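Diary, February, evening

Bheki says the sorting cell is finished. He has been saying so for a fortnight, and what he means is that it runs while he stands next to it. I have taken over looking after it from Fernanda Tavares, who left me a page of notes and a bag of spare finger tips, and I spent today going through her start-up routine from the top. Three boxes, yellow, blue and pink or red depending on whose eyes you trust, one tray of odds and ends, one gripper. It ought to be dull work by now. 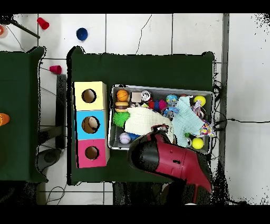
Page last changed: February, 21:40, by Seija Saarinen

The tips first. Fernanda wrote "change when shiny", and I have no idea how shiny. I changed both, did the screws up by hand and ran the open and close test 100 times while I had my tea. The Kovham software reported a pass. It also reported a pass last week with one tip on back to front, so I looked for myself with a torch.

Then the tray. Américo Barros swears that its position doesn't matter, the cell finds the rim by itself. Perhaps. I moved it a thumb's width towards the boxes and ran the rim check, and got a different answer from the one I got with it moved back, which proves he is right or that the check is making it up. I have put chalk on the cloth and will go by the chalk.

Pick height I left at 51. Bheki wanted it lower for the cans. Lower is all very well until it meets the mesh, and I am the one who orders the parts from Pevdale and waits for them.

The tiger is the piece I use for checking grip, being soft and an awkward shape, with that bit of string on it.

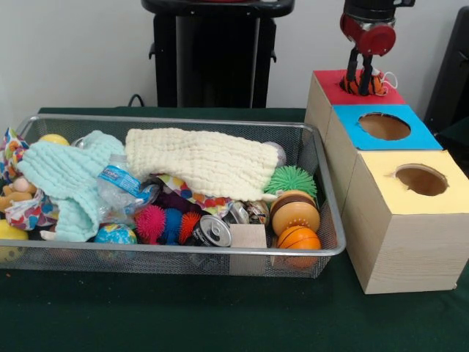 After lunch

Cables. I followed the gripper lead back by hand and found a clip that had worked open behind the base. Closed it, put a tie on for good measure. Error 643 has come up nearly every morning and Lourenço Guerreiro at Dronberg insists it is a software matter, to be cured by the next update, as was the last one. I shall see whether a clip cures it sooner. If it does I don't suppose he'll believe me.

Restarted, waited, no error. One restart is no evidence of anything.

I left the cloths for last, the cream one and the greenish one. Knitted stuff is where I trust this machine least. It presses down, shuts its fingers and tells you it has hold of something, and the log writes that down as fact. I set the closing force to 10, which Fernanda had pencilled in with a question mark.

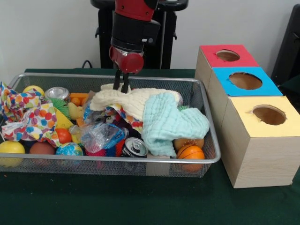
Does the cell need calibrating again after new finger tips?

Only if they are a different length from the old pair. Same length, run the touch test once and carry on.

I wrote that on the card by the switch, as Bheki asks me every time. Tomorrow the belt cover, and the 643 again if it shows itself. Switched off at the wall at ten to seven.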